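Brolbridge Forums > Two-arm setups > Faults and failures

Thread: right gripper won't let go of heavy denim (Vakier arms, laundry load)

dlumban
Posted 14 September 2020

Long one, sorry, typing between runs. Two Vakier arms, Jiveck controller, job is laundry off the floor and into a top loader. T-shirts fine. Towels fine. Jeans are killing me.

What happens: right gripper closes, gets the open command, log says open, fingers stay put. Then the arm carries on to the next waypoint with the jeans still in it. Twice now the left arm had hold of the other end. Wrist joint on the right faulted out, error 417, and everything stopped with the denim pulled tight between them. Hit the e-stop both times.

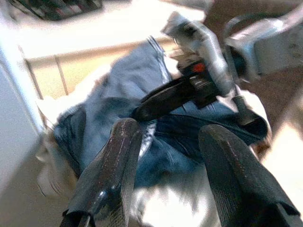
Both arms at the jeans, view from the wrist.

Firmware is the August one. Anyone seen 417 on a wrist?

— Danang Lumbantobing

kettlebase
417 is overtorque. It's doing its job. Your problem is the release.

Check grip force first. Default on those is 100 percent and it's way too much for a thick seam. The fingers wedge.

ohmygrip
Disagree w/ kettlebase. Had the same thing at lower force. For me it was the cable. Elbow comes up, cable loop pulls tight at the wrist, signal drops for a moment, open command gets lost. Log says open becuase the log only records what was sent.

Look at how much slack you have when the arm is reaching down to the floor pile.
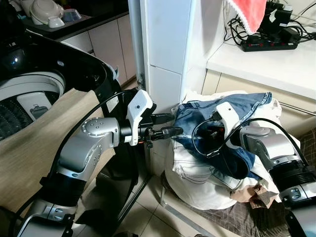
Re: cable theory

dlumban
Ok so I jogged the right arm by hand from the pile up to the drum, watching the connector. Loop looks loose the whole way. Wiggled it hard too, no dropout. Not saying you're wrong ohmygrip but I can't make it happen.

Grip force was 100. Yes yes. Dropped it to 60 and ran again. Stuck on run 4. So better, not fixed.

kettlebase
Told you. Go lower.

ohmygrip
Wiggling isn't the same as a loaded move, the connector flexes differently. Swap the cable before you mess with anything else. Cheap part.

Puspita Pangaribuan
Can we talk about the bit where both arms were pulling on the same garment and the controller just let them? That's the safety issue here, not the sticking. A stuck gripper is an annoyance. Two arms fighting is how somebody's hand ends up in between when they go to free it.

There's an interlock setting in the Jiveck, "shared load". Off out of the box. With it on, neither arm starts a move until the other one confirms its fingers are open by position, not by command.

dlumban
Did not know that was there. Turning it on now. And no I did not reach in, power was off before I touched the jeans.
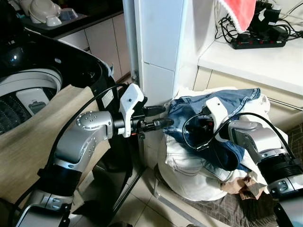

Does shared load slow the cycle down?
It adds a short wait at every handover, so a full pile takes longer, but single-arm picks run at normal speed.

kettlebase
Fine by me, slow is ok. Still think you're all overcomplicating a force setting.

dlumban
Update. 6 runs with shared load on. Stuck on two of them. Both times the left arm held still and the controller threw a plain "release not confirmed" and waited for me. No 417. Much happier with that.

Then took the right finger pads off. Lint packed in behind the pad, all along the hinge side. Cleaned it, put it back, force at 60, no sticks since. Also tried flat cardboard at the washer to get something stiff in the fingers, didn't want to judge it on cloth only. Opens on command.
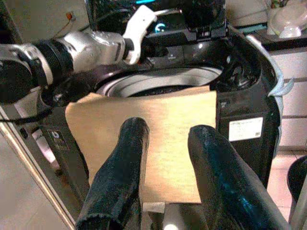 ohmygrip
Lint, ok, I'll take that one. I would still change the cable at the next service. And write down the finger position at each open, if that number starts creeping you'll see it before it sticks.

Puspita Pangaribuan
Leave shared load ON even now it works. Please.

dlumban
It's staying on. Adding a pad clean to the weekly list too. Does anyone know if the Lubis pads fit these? They look sealed at the back, in the photos anyway

kettlebase
They fit, but you need the longer screws. The ones in the bag bottom out early and the pad rocks.

dlumban
Ordering. Will post when they're on.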